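Ticket: Open day demo, simulated arm stops above table
Opened by: Ilse Pfeiffer
Assigned to: Finn Brinkmann
Status: resolved
Date: 13/11/2018

Ilse Pfeiffer wrote:
Visitors arrive tomorrow and the Saketska demo has started hanging. The arm swings over the table nicely, gets down to just above the objects, and then sits there until the run times out at 600 steps. No error in the console. It worked in July, on the old table layout. I've restarted twice. I really want this one working, it was everybody's favorite last year!

Finn Brinkmann wrote:
Can you send the scene you're loading? Also which step limit you have in the config. The default is 1000, so 600 must have been set by hand.

Ilse Pfeiffer wrote:
Config attached. I didn't touch the limit, but Kai Oltmanns made a short version for school groups and I think I'm running that. The scene is the tiled room with the cluttered table, the one with the red flower and the book with the orange and yellow cover. 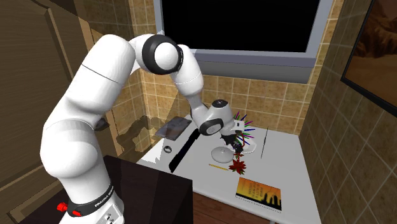
Finn Brinkmann wrote:
Found something. Kai's short version still has the approach height from the July table, and the new tabletop is higher. The planner decides the last part of the descent would hit something, so it waits for a new path and never gets one. Please try:
- approach height back to "auto"
- step limit back to 1000
- clear the cached plans before you load the scene (this matters, the old ones get picked up otherwise)

Ilse Pfeiffer wrote:
Auto height did it, the fingers go all the way down now!! One leftover: the first run after loading pauses for 300 steps before anything moves. Second run is fine.

Finn Brinkmann wrote:
It's rebuilding the plan cache. Do one run before you open the doors and leave the program up. Mandla Shezi has the same pause on the Wisteo machine.

Ilse Pfeiffer wrote:
Ran it start to finish with Waltraud Oltmanns playing the visitor, and she asked to see it again right away. So happy with this. Kai has fixed the school version too. Please close.

Closed by Finn Brinkmann.

Related tickets
Fatemier: projector shows demo window on wrong screen
Wisteo: long pause on first run after loading
Saketska: reset button ignored during descent
Fröhlich room: sound missing on visitor laptop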